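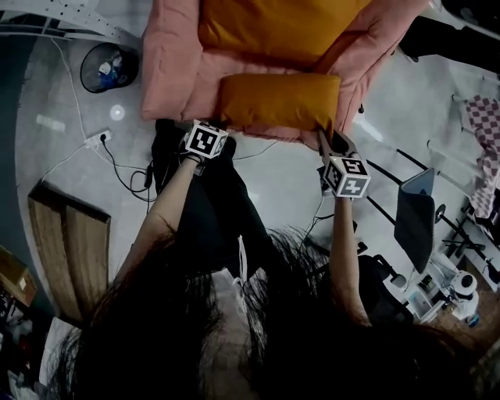

Plarnach Residence Services
Common Room Inspection – Soft Furnishings, Floor and Waste
April 2024

Scope: Floor-level seating area, second-floor common room, Flindance House. The inspection covers loose cushions and padded fabric items, the floor surface, open shelving and waste bins. Kitchen equipment and electrical items are recorded on a separate sheet.

Ratings: S = satisfactory. A = action required. N = not inspected.

1. Soft furnishings

1.1 Cushion covers closed, seams intact – S
Mustard-yellow cushions checked on all sides. Slight wear at one corner, within limits.

1.2 Quilted and padded items free of tears and exposed filling – A
The pink quilted piece has a short open seam on the underside. No filling is coming out at present. Repair or withdraw before the next inspection.

1.3 Fire safety labels present and readable – A
Label missing from one yellow cushion. The cushion may stay in the room only if the purchase record from Brirkia can be matched to it. If no record is found by the end of May, it is to be replaced.

1.4 Items clean and free of odor – S
Covers were last laundered during the winter break. Residents are reminded that covers must be fully closed before cushions are put back on the padded seat.

1.5 Items kept clear of heaters by at least 300 mm – S

2. Floor

2.1 Surface sound, no lifting or cracking – S
Pale gray finish in good condition throughout.

2.2 Surface free of slip hazards – A
The floor has a glossy sheen and offers little grip to socks. Small loose articles, including a white disc and a paper strip or label, were noted near the waste bin. Floor to be cleared at the end of each use of the room.

2.3 Padded items do not slide when sat upon – A
Non-slip backing to be fitted under any quilted item used as floor seating. Machala underlay is already held in the store and may be cut to size.

2.4 Walkway to the door kept open – S
Cushions must not be left in the walkway overnight.

3. Shelving

3.1 Rack stable and level – S
White perforated metal rack tested by hand.

3.2 Edges and corners free of burrs – S

3.3 Heavy articles stored on lower levels – S
Comment from the previous report has been addressed.

4. Waste

4.1 Bins of a suitable type – A
The black mesh bin is acceptable for dry paper waste only. Food wrappers and drink containers are to go to the lidded bin in the corridor – the notice on the door should be reworded to say so.

4.2 Bins emptied on schedule – S
Trash was present in the mesh bin at the time of inspection, below the rim.

4.3 Bins placed away from fabric items – S
Current distance accepted. The bin is not to be moved closer to the seating area.

5. Detection and escape

5.1 Smoke detector tested – S

5.2 Evacuation plan displayed – S

5.3 Emergency lighting – N
Covered by the annual contractor visit.

Overall result: Room may remain in use, subject to completion of items 1.2, 1.3, 2.2, 2.3 and 4.1. Completed actions are to be entered in the house log and initialed.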